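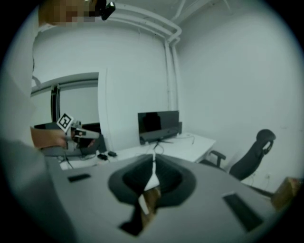 Keeping a small home office dry and fresh in the rainy months

Posted by Anjana Barua on July 22, 2018

My office is a small room at the back of the flat, with one window which opens only half. Every year, when the rains come, I have the same troubles: paper becomes soft, drawers stick and the cupboard gets a smell of old potatoes. I have worked in this room for 16 years, so I had enough time to make mistakes. These are the things which help me.

Walls

Pull the furniture away from the outside wall. The width of your hand is enough. My bookshelf was touching the wall for years and behind it the paint was full of black spots. I washed them with a cloth, warm water and a little dish soap, and let the wall dry two full days with the fan on before I painted again. If you paint on a damp wall, the new paint comes off in one season - I did this in the kitchen also, so I know it well.

White walls show dirt near the switches. Rub the marks with a soft pencil eraser first. Baking soda paste works too, but it leaves a dull place if you press hard.

Paper

Keep printer paper in its wrapper and take out only what you will use this week. The open pack I put in a flat plastic box with a lid. Stamps and envelopes go in the same box, with baking paper between the envelopes so that the glue doesn't close them before you write the letter.

Old bills are the worst. Last May I threw away 5 full folders, and the smell in the cupboard was half gone the same evening.

Drawers

When a wooden drawer sticks, take it out and rub a dry candle along the bottom edges. Don't use cooking oil. It is nice for one week and after that it holds all the dust. If the drawer is still tight, wait for the dry season before you sand it, otherwise you will have a loose drawer in winter.

Smell in the cupboard

A bowl of raw rice does very little, I tried it. Charcoal pieces in an old sock are better. Put the sock at the back of the shelf and leave it in the sun one afternoon every two weeks. My neighbor Harish Pandey hangs chalk sticks tied with a thread, and his cupboard smells better than mine, so maybe he is right.

Air

Open the window early, before breakfast, and close it when the rain starts. Leave the door open at night. I keep a small table fan on the floor, turned to the corner behind the desk, where the air is not moving.

Next time I will write about shoes and leather bags. A reader asked me how to take green mold from a belt, and I am still testing with vinegar on an old one.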